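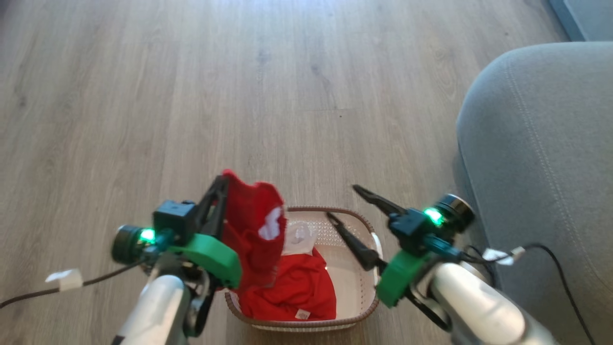 Section 4: Sorting and filling the laundry basket

Read this section before you use the Vondeo basket for the first time. It covers where to stand the basket, how to fill it and how to get it ready for the machine. Cleaning the basket itself is dealt with in Section 6.

4.1 Choosing a place

1. Stand the basket on a flat, hard floor. Wood, laminate and tile are all suitable. On thick carpet the basket may lean when one side is heavier than the other.
2. Leave a hand's width between the basket and any sofa, wall or cupboard. Air needs to pass through the holes in the sides.
3. Keep the basket at least 30 cm from a radiator or heater.
4. Keep cables and flexes out from under the base.

Note: The basket may be used in a living room as well as a bathroom or bedroom. If it stands beside upholstered furniture, put only dry things in it.

Caution: Do not stand the basket on stairs or on a landing where people walk in the dark.

4.2 Sorting before you fill

Sort clothes as they go in. It is quicker than tipping everything out on wash day.

1. Find the care label. On most tops it is in the side seam or at the back of the neck.
2. Put reds and other strong colours together. Keep them away from whites and pale colours until they have been washed several times.
3. Empty all pockets.
4. Close zips and hooks. Leave buttons undone.
5. Turn printed garments inside out so that the print is protected during the wash.

Note: If a care label has faded and cannot be read, wash the garment on its own at 30 degrees.

4.3 Filling

1. Hold each garment over the basket and let it drop in loosely. Do not fold it.
2. Put heavy items such as jeans and towels at the bottom, with light items on top.
3. Stop when the clothes reach the rim. Do not press them down to make room.
4. Tuck in any sleeves or straps left hanging over the side - they catch on door handles when the basket is carried.

Small items such as socks can go in a mesh bag, which is then placed in the basket with the rest. The Drukadness bag (part 214, sold separately) fits upright against the back wall.

Caution: Keep plastic bags away from babies and small children. Do not tie a plastic bag shut over damp clothes.

4.4 Damp clothes

Damp clothes should not be left in the basket overnight. Hang them over a rail or the side of the bath and put them in once they are dry. If something damp has been left in by mistake, take everything out, wipe the inside of the basket with a dry cloth and leave it empty for 2 hours.

4.5 Carrying

1. Check that nothing is hanging over the rim.
2. Take hold of the rim on both short sides.
3. Bend your knees, lift, and keep the basket close to your body.

Caution: Do not drag a full basket across a wooden or laminate floor. Grit under the base can scratch the surface.

Brukeck felt pads may be fitted to the corners of the base. Fitting is described in Section 7.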